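Plullside Guest Rooms: Bedding and Linen Gallery
Last revised May 6, 2019

Page compiled by Mariama Issahaku. Measurements and fold specifications by Kwaku Bawa.

The pages in this section cover the bedding work at the Skirulcombe house: stripping, folding, sorting and making up. Room plans and furniture lists are kept on the Plivow pages. Only beds and linen are dealt with here.

Terms used on this page

Bare: mattress exposed over part or all of its surface.
Dressed: duvet on and spread to the edges.
Flat fold: halved along the length, then halved across, with no third fold.
Long fold: folded in three along the length. Used for throws and bath sheets.
Staging: placing small items on a bed while the shelves are being cleared or refilled.

Notes on folding

Small cloths and towels are folded on the mattress before the duvet goes back. The surface is large enough for a bath sheet at full spread. Corners are taken first. A corner pulled out to full tension gives a straight edge, and the rest of the cloth can be squared to that edge. Cloth that is folded from a heap keeps a diagonal crease, which shows on the shelf and adds to the height of the stack.

Fuzzy and looped fabrics need a wider fold than flat weaves. The Ankrah shelf unit takes a stack of 7 bath sheets in long fold. Flat weaves go on the upper shelf. Anything with a tie, clip or trim is folded with the trim to the inside.

Notes on duvets

The duvet is centered by its seam where it has one. The seam should run straight; wrinkles on either side are worked out by hand toward the nearest edge. Covers without a seam are centered by measuring the overhang on both sides, with a tolerance of 2 inches.

Padded headboards are brushed along the panels, then across the joints. Trim is wiped separately with a barely damp cloth. Marks on painted walls are left until the room is due for paint and are entered on the room sheet by position.

Staging is allowed on a dressed bed for light items only. Boxes go at the end nearest the wall. Cables are kept to one side and coiled before the duvet is straightened. Screens are moved last.

Pictures

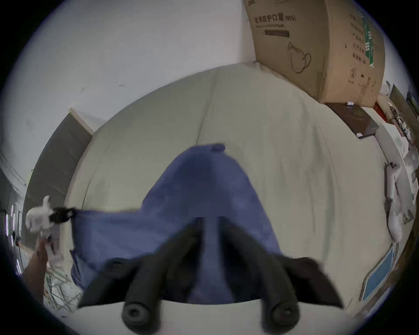 Blue cloth on the beige mattress, one corner held out.

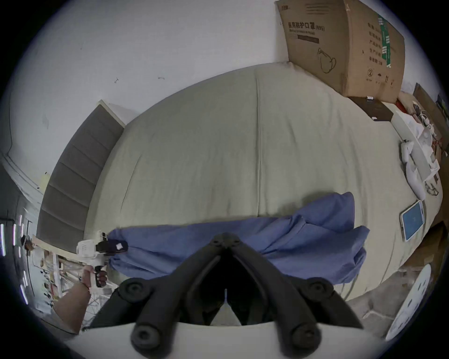
Linen is entered by type and shelf. Catalog number 481 is the duvet group and number 1301 is the bath linen group. The two lists were merged in March and a few entries still carry the old shelf letters. Where the letter and the number disagree, use the number. The letters will be dropped when the shelf labels are reprinted.

Covers are listed by color as well as size, with the color judged in daylight. The greens caused most of the duplicate entries in the old list: the same cover had been written down as sage, gray-green and pale olive by different people. All of them are now under sage. Blues have been left as they were, apart from navy, which has its own line.

Corrections to sizes or shelf positions should go to Kwaku Bawa with the catalog number in the first line. Corrections to this page go to Mariama Issahaku. The pillow and bolster gallery is next in the section and uses the same terms.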